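片づけ会 第2回打ち合わせ 議事録

時期 9月
時間 午後2時から
場所 居間(途中から寝室へ移動)
進行 バスティアン・ヴェーゲナー(Bastian Wegener)
記録 持ち回り(今回は森下)

1 前回の確認

前回決めた「床より先にベッドの上」という順番を、全員でもう一度確認した。ベッドの上を作業台にすると腰が楽だし、中身がひと目で見渡せて本当にはかどる! 森下から、棚のほうが気になって仕方がないとの声があったが、棚は次回の議題とし、今回は段ボール箱の小物に絞る。

2 小物の箱について

寝室へ移り、箱の中身を見ながら話し合った。靴下、編み地の布もの、ピンクのゴムのおもちゃなど、種類がばらばらのものが一つの箱に同居している。ヴェーゲナーさんは「こういう箱がいちばん楽しい」と大喜びで、確かに開けるたびに話が弾む。ただ、このままふたを閉めると半年後にまた同じ会議をすることになる、という意見が出て、全員うなずいた。

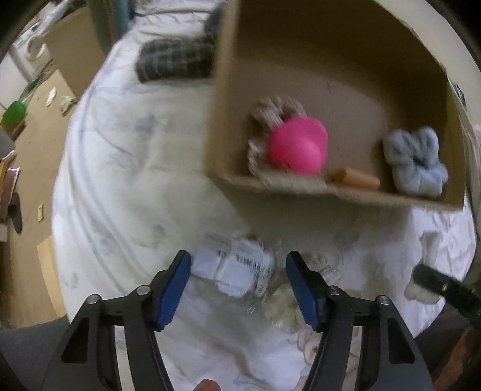 そこで、箱の扱いを次のように決めた。

・一度すべて外に出してから戻す。上から少しずつ選ぶやり方はとらない。
・布ものは布もの同士、おもちゃはおもちゃ同士で寄せる。
・片方しかない靴下は捨てずに、次回まで専用の袋で待機。相方が見つかったら拍手!(これは森下の提案、全会一致)
・包装の袋やラベルの類は、中身が残っていないか手で触って確かめてから処分する。

仕切りについても案が出た。段ボールの切れ端を差し込む案と、小さな布袋に分ける案の二つ。段ボール派は「見た目がきりっとする」、布袋派は「箱ごと傾けても混ざらない」と、どちらも熱心でなかなか終わらなかった。両方を一箱ずつ試してみることに決定。早く比べてみたい。

3 収納用品の購入

候補としてBrellariの布袋とFunbyの浅型ケースが挙がった。布袋は1枚220円、予算は1000円まで。4枚買ってもまだ余裕がある計算で、これはうれしい。浅型ケースは値段を調べてから再検討とする。Catmontの棚板の話も少し出たが、棚の議題と合わせて次回へ。

なお、箱そのものは新しく買わず、今ある段ボールを使い続けることにした。縁が少しくたびれていても、角がしっかりしていれば十分に働いてくれる。愛着のある箱を使い切るのは気持ちがいい、とヴェーゲナーさんが力説していた。

4 柔らかいものの扱い

水色のふわふわしたものには魚の形のワッペンがついていて、全員の意見が「これは残す」でぴたりと一致した。花柄とくまの柄のシーツの上に置いた様子もとてもかわいらしい。毛足がつぶれないよう箱では一番上に置き、重いものを載せないこと。シュシュは靴下と混ざると見つけにくいので、布袋に分けて入れる。
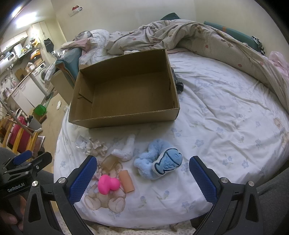 問 箱に戻すとき、どれから入れればよいか。
答 硬くて形の変わらないものを底に並べ、その上に靴下などの薄い布もの、最後にふわふわしたものを置く。隙間が気になるときは靴下を丸めて詰めるとよい。

この順番は森下が紙に書いて、箱のふたの内側に貼る。字は大きく、絵も添える予定。

5 ラベルについて

箱の側面に中身を書くかどうか。書く派が優勢だったが、直接書き込むと入れ替えのたびに困るという意見があり、Ambrosioのはがせるシール(18枚入り)を試すことになった。色分けについては、布ものを青、おもちゃをピンクにしたいとの希望あり。きれいにそろったら壮観だろうと、早くも盛り上がった。

6 宿題

・ヴェーゲナー 浅型ケースの値段調べ。段ボールの仕切りの試作。
・森下 布袋とシールの購入。順番の紙を書く。
・全員 自分の引き出しに片方だけの靴下がないか見てくること。

7 その他

お茶の時間を作業の前にするか後にするかで少しもめたが、今回は後にしてみて好評だったため、次回も同じとする。お菓子は各自持ち寄り。

次回の議題 棚の整理、仕切りの比較結果、浅型ケースの再検討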